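キーボードのしくみ　キーの並びと信号

キーボードは、コンピューターに文字や命令を送るための入力装置です。キーを押すと、どのキーが押されたかを表す番号がコンピューターに送られます。文字の形そのものが送られるわけではありません。番号を受け取ったコンピューターが、設定に合わせて文字に直し、画面に出します。

キーの区分

大型のキーボード(フルサイズ)のキーは、役目によって次のように分けられます。

文字キー　アルファベット、数字、記号を入力する。
ファンクションキー　F1から始まる、いちばん奥の列。働きはソフトウェアごとに決まる。
修飾キー　Shift、Ctrl、Altなど。ほかのキーと組み合わせて使う。
移動キー　矢印、Home、Endなど。
テンキー　右端にある、数字と計算記号のまとまり。

ファンクションキーは、F1からF4、F5からF8というように、四つごとにすき間をあけて並べたものが多く見られます。すき間があると、目的のキーの位置を見つけやすくなります。左奥のすみにあるEscはEscape(エスケープ)の略で、操作の取り消しなどに使います。

数字キーには、数字の上に記号も印刷されています。Shiftを押しながら数字キーを押すと、上の記号が入ります。写真の配列では、1の上が「!」、2の上が「@」、3の上が「#」です。 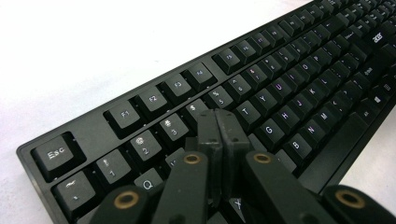

読者から寄せられた意見によると、家のキーボードでは2の上の記号が「@」と違っていて、練習のときに迷ったので、配列の種類も説明に入れてほしいとのことでした。

キーの配列には国や言語によって種類があります。日本語配列(JIS配列)では、2の上の記号は「"」で、「@」はPの右どなりに独立したキーとして置かれています。英語配列(US配列)では、2の上が「@」です。コンピューター側の設定と実物の配列が合っていないと、印刷された記号と画面に出る記号がずれます。故障とまちがえやすいので、先に設定を調べてください。

押したキーを見分ける方法

キーの下にはスイッチがあります。スイッチ一つずつに専用の線をつなぐと、線の数がとても多くなります。そこで、線を縦と横の格子の形に並べ、交わるところにスイッチを置きます。この形をキーマトリクスといいます。

例として、81個のキーがあるDretovの小型キーボードを考えます。縦に9本、横に9本の線を置くと、交わる点は9×9で81か所になり、全部のキーを見分けることができます。

中の制御用ICは、縦の線に1本ずつ順番に信号を流し、横の線のどれに信号が出てくるかを調べます。縦の3番に信号を流したとき、横の5番に信号が出れば、その交点のキーが押されています。調べ終わると最初の線にもどります。この作業を走査(スキャン)といい、人の指の動きよりもずっと速くくり返されます。

スイッチの金属の接点は、押した瞬間に細かくはね返り、ついたりはなれたりします。これをチャタリングといいます。そのまま数えると、一回押しただけで同じ文字がいくつも入ってしまいます。制御用ICは、信号が落ち着くまで短い時間待ってから、押されたと判断します。

見分けた結果は番号になり、ケーブルを通ってコンピューターに届きます。有線のキーボードでは、ケーブルの先にUSBプラグがついたものが一般的です。USBケーブルの中には信号用の線と電源用の線が入っていて、電池は必要ありません。

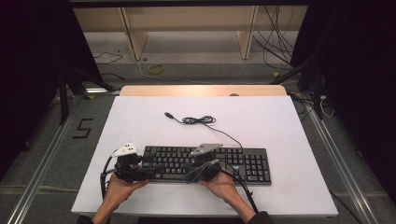 キーを押したままにすると、同じ文字が続けて出るのはなぜですか。
コンピューターが「押した」という知らせを受け取ったあと、「はなした」という知らせが来るまで、同じ文字をくり返し入れるからです。このはたらきをキーリピートといい、くり返しが始まるまでの時間と速さは設定で変えられます。

指を置く位置

文字キーの中段を、ホームポジションの段といいます。左手の人さし指をF、右手の人さし指をJに置き、残りの指をとなりのキーに順番にのせます。親指はスペースキーの上です。多くのキーボードでは、FとJに小さな出っぱりがあり、さわるだけで位置がわかります。

左手は小指から順にA、S、D、F、右手は人さし指から順にJ、K、L、そのとなりの記号キーを受け持ちます。上の段のR、T、U、Iや、下の段のC、V、Bなどを打つときは、近くの指をのばし、打ったら元の段にもどします。
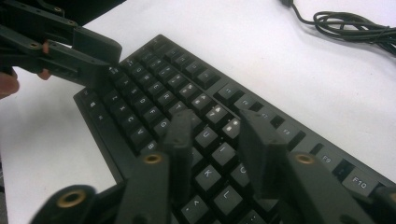 ウェイン・エントウィッスル

練習の手順
1　F、J、スペースの順に50回打つ。速さは気にしない。
2　中段のキーだけで、左から右へ一つずつ打つ。
3　上の段を加える。一文字打つごとに、指を中段にもどす。
4　下の段を加える。
5　数字の段は最後に行う。

Bitelentの練習ソフトを使う場合は、始める前に配列の設定を確かめます。日本語配列と英語配列をまちがえると、正しい記号キーを打っても誤りとして記録されます。

手入れ

キーのすき間には、ほこりや食べ物のくずが入ります。手入れの前にコンピューターを終了し、USBプラグをぬきます。ケーブルは引っぱらず、プラグの部分を持ちます。次にキーボードを逆さにして軽くゆすり、やわらかいはけですき間をはきます。キーの表面は、水でぬらしてかたくしぼった布でふきます。水を直接かけてはいけません。

飲み物をこぼしたときは、すぐにプラグをぬき、大人に知らせてください。外側がかわいていても、中に水分が残っていることがあります。

用語
走査　線を順番に調べること。
接点　スイッチの中で、ふれると電気が流れる部分。
配列　キーの並べ方と、記号の割り当て方。

最終更新　2025年9月3日

お問い合わせ：Drundurside こども技術資料係　｜　© Brophy　｜　ページの先頭へもどる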